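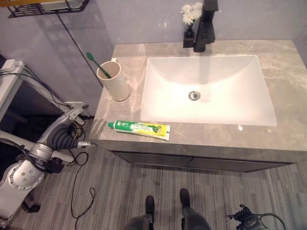

Friday, February 15, 2019

Vanity mock-up, bathroom corner. Notes from me, with remarks of Asif Durrani where he was present.

Today we continued with the question of the counter to the left of the sink. The customer (Wandberg, the people with the rental apartments) wants to know if the sink can stay where it is on the drawing or if it must move to make more free counter. Lewis Moffat thinks it can stay. I was not sure, so I put the daily things on the counter and used it as a person in the morning would use it.

Things on the counter for the test: the cream cup with the green toothbrush at the back left, the toothpaste tube in front of it, the small black vase with the white flowers beside the faucet. The vase was the wish of Lewis. He says that every tenant puts something there in the first week, so we should test with something there. I agree with him on this point.

Observations, in the order I made them.

The cup is good at the back. I tried it first near the front edge and I hit it with my sleeve two times when I reached for the faucet. At the back the arm goes over it. The toothbrush leans to the wall side, and I prefer this, because the head is then away from the person and from the splashing. When it leans to the sink side the handle comes in the way of the hand.

The toothpaste has no good place. It is a lying tube and it wants to be near the front, because this is where the hand leaves it. I put it back next to the cup each time, and each time after brushing I found I had left it at the front again. Asif did the same without knowing what I was writing down. I think we must accept that the front left of the counter is the toothpaste place and keep it free of other things. Standing the tube in the cup is possible but then the cup becomes heavy on one side and I don't like it.

The vase: fine for the look. For cleaning it is a small problem. Between vase and faucet the cloth doesn't go through well, and one has to lift the vase. Asif proposed to put it on the wire shelf. I said the shelf is already needed for other things and a vase over a stone-pattern top makes me nervous. We did not agree. Left as it is for now.

Faucet. The black matte finish shows dried water spots more than I expected. I wiped it with a damp cloth and then a dry one, and it was good again. With only the damp cloth the spots came back. Please, everybody who washes hands there: dry cloth after. The squared body has corners at the foot and the dirt collects there, an old soft toothbrush is the best tool I have found.

Sink. The basin is deep enough that I had no water on the counter from brushing, only from washing the face. The walls slope to the drain and the foam goes down with little rinsing. I left a ring of toothpaste on purpose for 15 minutes and it came off with the fingers and warm water. I want to repeat with a longer time, over the lunch break for example.

Counter top. With the gray pattern the small drops and the hair are hard to see. Lewis calls this an advantage. For the tenant yes, but for the cleaning person it is the opposite, she has to feel with the hand. I will write this in the report with both opinions. The front edge is thick and squared, and water that reached it stayed on top and did not run down to the drawers. Good. I would still like to check the seam between the drawer fronts after a really wet week.

Floor: no remarks today. I have still my doubt about this kind of streaky gray in a bathroom, see my older notes.

Answer to Wandberg, my proposal: the sink stays. The left side is enough for one person. For two persons I am not convinced, as the second cup would have to go in the toothpaste place. Asif suggests a wall cup from Skoneo for the second person. I know only the catalog, I haven't held one in my hand. Lewis will ask for a sample.

To do
Repeat the toothpaste ring test, longer time.
Two persons, two cups, one morning (Asif and me, Monday).
Ask Lewis which cloth he bought, the blue one leaves lint on the black metal.
Fresh water for the flowers, until the test is finished.
Measure free counter from the cup to the sink edge. I forgot it again today.
The report must be ready before the visit in May, but I would like to send the part about the sink earlier.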